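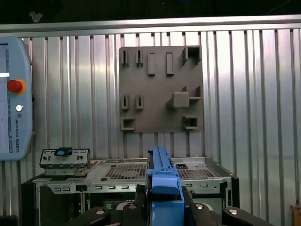 Grutik Magazine – Music and Celebrity Desk

The proposal happened on stage, of course. Three songs from the end of a sold-out night in Umthorpe, Damian Górecki put down his guitar, waved his band quiet and got on one knee in front of Reiko Takeda, who had come out to sing one verse of a duet. She said yes. The drummer had a roll ready. By breakfast the clip was everywhere, shot from three angles, one of them on a crane.

I'd like to be happy for them, and I think I am. They seem fond of each other. Górecki, whose last record of sad, slow country ballads did better than anyone at his label expected, has spent the past year mentioning Takeda in every interview he gives. Takeda, who fronts the pop group Shimada, has mentioned him in about half of hers. That ratio has been discussed at length by fans with more patience than I have.

What bothers me is the crane. You don't rent a crane for a moment of passion. Somebody booked it, somebody signed for it, and somebody told the operator when to swing in. Górecki told me he "just felt it in the room that night." When I asked how the camera crew had felt it too, he laughed and looked over at his publicist, who asked if we could talk about the album.

So let's talk about the album. It's called Vistel, after the lake town where the couple say they first met, and it comes out in February. There are 11 love songs on it, and 4 of them had been teased online before the proposal. The single is the duet from the Umthorpe show. It went on sale at midnight, a few hours after she said yes, with a cover photo of two hands and one ring.

Readers with long memories will recall that Górecki was engaged before, 7 years ago, to a backup singer whose name doesn't come up anymore. There was no crane then. There was a short notice in a local paper and, later on, a very good breakup record. I bring it up only because he does. Two of the new songs are plainly about her, and the press notes call them "letters to a younger heart." I read that line several times and still couldn't tell you what it means.

Takeda is the more interesting of the two to talk to. She called me from a parking lot behind a rehearsal hall, eating something crunchy, and she didn't pretend to be shocked by any of it.

"I knew he was going to ask," she said. "I didn't know it'd be that night. I'd have worn other shoes."

Did it bother her that there was a film crew?

"There's always a film crew. We're both on tour. If he'd done it at the grocery store, somebody would have filmed that."

That's fair, as far as it goes. She also said, a little later and with no prompting, that she hasn't signed anything about a wedding special and doesn't plan to. Górecki's people had told me the day before that a special was "in very exciting talks." One of these two things will have to give.

The fans are split. A petition asking the pair to marry in private had 114 names on it when I last looked, which is tiny next to the crowd that has already ordered the engagement T-shirt. The shirt costs more than the record. It comes in cream and a color called dusk, and the back lists the tour dates.

None of this means the feeling is fake. People in show business fall in love like everyone else, and they do it at work because they're always at work. I believed the look on his face when she took the microphone away from him. It's in the second angle, the shaky one, probably somebody's phone – he seems scared to death, and he's still holding a guitar pick.

That clip isn't in the official video. I asked why. The label said it was a matter of picture quality.

The tour picks up again next month, with Takeda as a guest on four dates. The duet will close the show.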